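Sorting the vegetable crate

February 2021

I got tired of digging through a cardboard box for vegetables, so I bought a light gray plastic crate with holes in it. The air gets through and the dirt drops out. 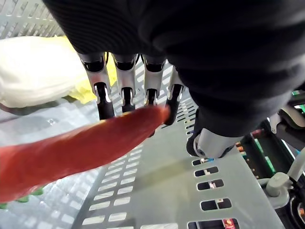

Red-orange, long and tapered, in the new crate.

Onions still go in a paper bag in the hall. I tried keeping everything together in October and lost half the potatoes.
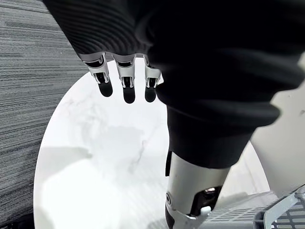 Hooman Rostami told me to line the bottom with newspaper. I haven't yet. The crate gets rinsed in the tub every couple of weeks and dries overnight.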